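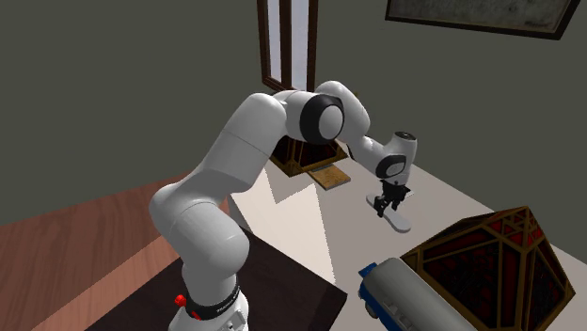

Figure 2. White robot arm over a pale tabletop (computer rendering).

7. Receiving incident alerts from the police desk

This section explains how to connect your newsroom account in Orbridge to the Pakia alert feed. The feed sends short notices when a police force reports a shooting, a missing person or a road closed for an investigation. You need an editor account. A reporter account can read alerts but cannot change the settings.

Connecting the feed

1. Open Settings and choose Sources.
2. Press Add source and select Pakia from the list.
3. Type the feed key which you received by e-mail from Larasico. The key has 11 characters and does not contain spaces.
4. Press Test. A green line with the word Connected must appear. If it stays grey, see "No connection" below.
5. Press Save.

Choosing the area

1. Open the Area tab.
2. Write the name of the town or county, or draw the limits on the map.
3. Set the level of alert. Level 1 is for all notices. Level 2 is only for notices with injured or dead persons.
4. Press Apply. The first alerts can need several minutes to arrive.

Note: One account can keep 500 alerts. When this number is reached, the oldest are moved to the archive, where you can still search them.

Caution: An alert is not a confirmed report. The number of victims often changes in the first hours. Do not publish a figure before your desk has checked it with the police press office.

Caution: Names of victims may be present in the notice before the families are informed. Keep the option "Hide names" switched on. Only the duty editor should switch it off.

No connection

Check first that the key is copied completely. Then close Orbridge, wait two minutes and open it again. Keys given before January have expired and must be asked again from Larasico. Customers of the Domínguez regional package use a different key for each office, so please check that the office name on the e-mail is yours.

Last revised: 15 November 2024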